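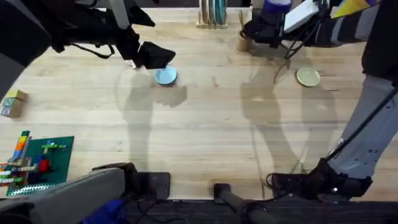 One Table, All Day Long

My whole house runs on one table, and if yours does too then you know the trouble. Breakfast lands on it, then blocks, then lunch, then somebody's LEGO tower that absolutely cannot be moved until tomorrow, and then you need to put supper somewhere. I have been fighting this fight for years and I've finally got a way of doing things that mostly works. I say mostly. There was a plate of spaghetti balanced on a dictionary as recently as last week.

I promised I'd type all this up after the swap day in Grendside, where I got talking to a whole line of people about dish racks (of all things!) and ran out of time before I got to the good part. So I'm putting it all on one page, in no particular order, and you can skip to whatever's bugging you.

Put the dish rack on the table

I know. It sounds like adding clutter. But a wooden rack with the plates standing on edge takes up so little room compared with the same plates in a stack, and you can slide out the one you want without lifting four others off it first. Mine lives at the back of the table and stays there, full or not. The kids can reach it, which means the kids can set their own places, which means I get to sit down with my coffee for once.

I like the plates in colors for this. Blues and greens and teals all lined up look cheerful even when the rest of the room is a disaster, and "go get the green one" is an instruction a three-year-old can follow.

If you're buying a rack, take a plate with you to the store. I'm serious, put it in your bag. Slats are spaced any old way, and I once brought home a beauty from Chidiac, the housewares place by the old post office, and every single plate I own leaned over in it like it was tired. Took it back, bought one with narrower gaps, and never looked at it again except fondly. A thick stoneware plate needs more room than you'd think, and a deep bowl won't stand in most racks at all. Bowls go flat on the table or up on the shelf. Don't force them.

Looking after a wooden rack

Dry the plates first if you can stand to. I can't always stand to, so once a week I take everything out, turn the rack upside down and leave it by the window for the afternoon. The feet are where the black spots start. When I see one I scrub it with a bit of baking soda on an old toothbrush, rinse it, dry it right away, and let it have a day off.

Twice a year it gets oiled, once in January when the heat has been running and everything in the house feels like a cracker, and again in summer. I use the Seson oil because that's what's in the cupboard. Any food-safe oil made for cutting boards will do the same job. Not olive oil! It goes sticky and then it smells, and I learned that with a very nice salad bowl.

The table itself

A light wood top shows everything. Marker, beet juice, the ring from a mug that sat overnight. It also looks lovely in the morning, so I put up with it.

Wipe along the grain, with a cloth you've wrung out hard. I used to slosh a soaking sponge across mine and then wonder why it felt furry. That furry feel is the grain coming up, and if yours has it already, a very light rub with fine sandpaper once the wood is good and dry will take it down. Go along the grain there too, and test the underside first if you don't know what finish is on it.

For crayon, use the back of a butter knife held nearly flat, then a dab of dish soap. For permanent marker, well, I have a spot near my chair that I cover with my elbow.

Knots and little dark marks I leave alone completely. People go after them with bleach, and then they have a pale blotch where there used to be a perfectly nice knot.

Give the toys a side

This was the big one for us. I used to clear the entire table before every meal, boxes and bins and everything marched off to the other room, and then it all marched right back 20 minutes after we ate. So much walking! Now the toys get one side and the dishes get the rest, and a meal doesn't have to mean the end of the game.

At our house the toys have the left, for no reason I can remember. A LEGO baseplate is the best thing ever made for this, because it's its own tray. Whatever is built on it picks up and goes, tower and all, if you carry it with both hands and keep your eyes on the tall part. I move ours onto the windowsill when we have company. The rule is that if it's attached to the plate, it's safe, and if it's loose at suppertime it goes in the bin. You'd be amazed how fast loose bricks get attached to things.

Alphabet blocks stack up small and they don't roll, so they're allowed to stay. Marbles are not allowed to stay. Neither is anything with glitter.

And while I'm on blocks, don't soak them. Old painted ones especially. A damp cloth with a drop of dish soap, then stand them out on a towel with air on all sides. If a letter's paint is lifting I put that block up on a high shelf for show and it's out of the game for good.

The tray trick

Buy a cafeteria tray. I paid 56 cents for mine at the thrift store on Lesley Street and I'd have paid ten dollars. Anything without a home that's on the table at suppertime goes on the tray – mail, hair ties, the screwdriver from the thing I was fixing – and the tray goes on top of the fridge. After supper it comes back down. If something's ridden up and down on that tray for a week, I find it a drawer or I let it go.

Leave a little something out

You don't need to put every dish away between meals. I keep one bowl and one flat plate out on the table all day long. The bowl catches crackers and grapes and the plate is for whoever wants half a sandwich at three o'clock, and they each get a rinse and come straight back. Before I did this we'd go through a whole rack of plates by suppertime just on snacks.

Shallow bowls are best for little hands, I think, though they're harder to carry when there's soup involved. Set them well in from the edge. I say "push it in to the middle" so many times a day that the kids now say it to me.

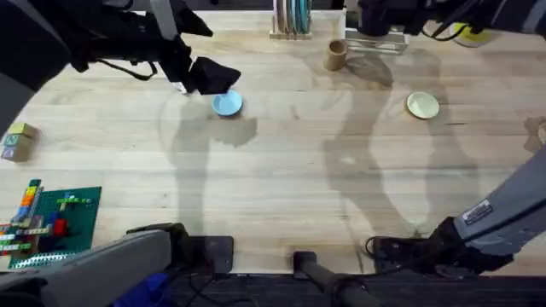

A reader wrote to tell me I had the snack bowl all wrong, and I'm passing it along because it's a good point: with more than one child at home, she said, a single bowl starts arguments, and she gives each of hers a color at breakfast that's theirs until bedtime. She rinses them all together at night and says her dishwashing dropped to nearly nothing. She also thinks the rack should be by the sink and that I'm being stubborn.

I tried the colors and I take it back, she's right about those! We had one rough morning over who got teal and it's been peaceful ever since. I am not moving the rack.

How big a table do you need?

I get asked this a lot and I don't have a proper answer, I can only tell you what I've got. Mine is 76 inches long and 44 across, and that's plenty for dishes at the back, a toy side, and all of us eating at the front with our elbows in. The depth matters more to me than the length. My old one was long and skinny like a hallway and the rack ended up practically in the potatoes.

If yours is small, go up. One shelf on the wall right above the table will hold the bowls and cups, and then the rack only has to do plates. Leave yourself enough headroom so you don't crack your skull when you stand up to get the ketchup.

My five minutes at night

Tray comes down and gets emptied. Loose toys in the bin. Crumbs get brushed (I use a dry pastry brush, it gets down between the planks) and then it's a wipe, then a dry towel. Chairs pushed in. Then I put the breakfast bowls out, and I can't tell you how nice it is to come down in the morning and find past-me did that.

I don't do it every night. When I skip it I do it while the coffee's brewing and grumble.

A few odds and ends

Felt dots under the feet of the rack will keep it from scratching, but change them when they get damp or they'll stain the wood worse than the scratching did.

White vinegar and water for sticky rings, half and half, and don't leave it sitting.

If a drawer in your table sticks, rub a candle stub along the runners.

Rice stuck to wood comes off easier the next morning. Just let it dry and flick it.

Last updated 2023-07-04. The page on cleaning out under the sink is coming, I've got half of it written and I need to go look at what's under there first.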